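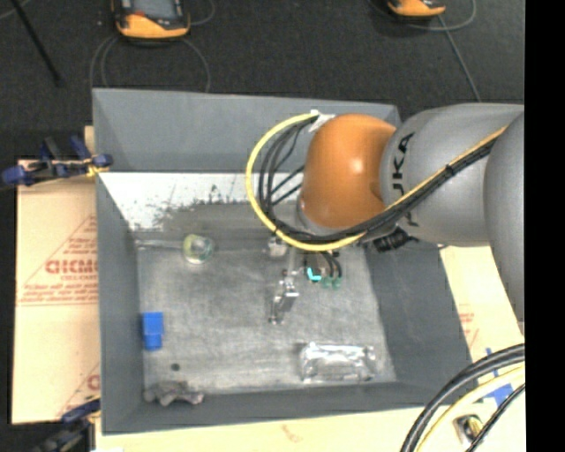

KUKA arm over the gray bin, May. Yellow cable loop at left of the orange joint.

Cell 2, Shin line, afternoon

Worked on the cable dressing today. The yellow cable makes too wide a loop for my taste, it comes out far in front of the gripper when the arm goes low in the bin. I want to shorten it, but joint 6 needs the slack for full rotation -- so first measure, then cut the new tie.

Jogged slowly to all four corners, override 16. No pull on the connector. Please do not run faster until the loop is fixed.

Bin is held by the blue clamps on the left side. Check them by hand before each start, the cardboard under them gets soft with time.

Cycle counter is at 392. Next look at the cables at 3000, or before if somebody hears rubbing. Spare ties ordered from Plillness.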